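プレスリリース
2022年2月11日(金)
株式会社Brevia

ロボットに「手つき」を教えるお仕事道具、「Jaltari(ジャルタリ)」の提供をはじめます!

こんにちは、Breviaで広報をしているラドカ・マティッチ(Radka Matić)です。プレスリリースなのにずいぶんくだけた書き出しだなあ、と思われたかもしれませんが、うちはいつもこの調子なので、どうぞお茶でも飲みながらお付き合いください。

今回お知らせしたいのは、人がロボットに作業をやって見せるための教示キット「Jaltari」です。プログラムを書くかわりに、手元の操作レバーでアームを動かして、つかむ、運ぶ、置く、をそのままお手本として記録していきます。離れた席からの遠隔操作でもいいですし、アームに直接手を添えて動かしてもらっても大丈夫。途中で切り替えることもできます(私は断然レバー派です。アームに手を添えると、なぜか肩に力が入ってしまって……)。

開発のきっかけは、食器や布小物の箱詰めを請け負っているWukicoさんからのご相談でした。扱う品物がしょっちゅう変わるので、そのたびに専門の人を呼んで動きを組み直すのがつらい、現場の人が自分で教えられないか、というお話だったんです。そこから試作を重ねて、Wukicoさんの現場でも12人の方に触っていただき、集まったお手本は861件になりました。ご協力くださったみなさん、本当にありがとうございました!

お手本づくりで私がいちばん夢中になったのが、布と小さな器の組み合わせです。硬い机の上なら平気なのに、すべりのいい布の上に器があると、指先の寄せ方ひとつで布まで連れてきてしまうことがあるんですよね。開発担当のボリス・ペリッチは「迷ったら指を開いたまま止まって、手首のカメラの映像を見てください」と言います。最初は慎重すぎると思ったのですが、やってみると、この止まる一瞬もお手本としてちゃんと記録されるのが面白いところです。
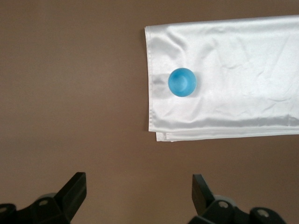

手首カメラの視点。白いサテンの布に置かれた青いカップと、開いた状態のグリッパー。

操作画面も、かなりこだわりました。記録の開始と停止は足元のペダルで行うので、両手はレバーに置いたまま。失敗したお手本はその場で捨てられますし、「ここまでは良かったのに!」というときは、良かったところまでを残してやり直せます。この部分的なやり直し機能は、Wukicoさんの現場責任者、ブヤル・ヴラフさんのご要望で入れたものです。

ヴラフさんからはこんなコメントをいただいています。
「若い人より、長年箱詰めをしてきた人のほうが教えるのがうまいんです。ただ、うまい人ほど動きが速い。ロボット相手にはゆっくり、と声をかけるのが最近の私の役目になっています」

もうひとつ、正直に書いておきたいことも。Jaltariは、一度見せれば何でもできるようになる道具とは言えません。布の置き方や器の向きが変われば、その分のお手本も必要になります。どんな変化をどれくらい見せればいいのか、最初の計画づくりは弊社のスタッフがご一緒しますので、そこは遠慮なく頼ってくださいね。

■ご提供内容
製品名:Jaltari
セット内容:操作レバー、フットペダル、手首カメラ、記録ソフトウェア
導入研修:4日間(弊社スタッフがお伺いします)
第1期の受付:14社まで
お届け開始:2022年6月予定

価格は、お使いのアームや作業内容に合わせて個別にお見積もりいたします。取材や実機の見学も大歓迎です。レバーを握ってみたいという記者さん、お待ちしています!

■お問い合わせ
株式会社Brevia 広報担当 ラドカ・マティッチ
弊社ウェブサイトのお問い合わせフォームより、件名に「Jaltari」とお書き添えのうえご連絡ください。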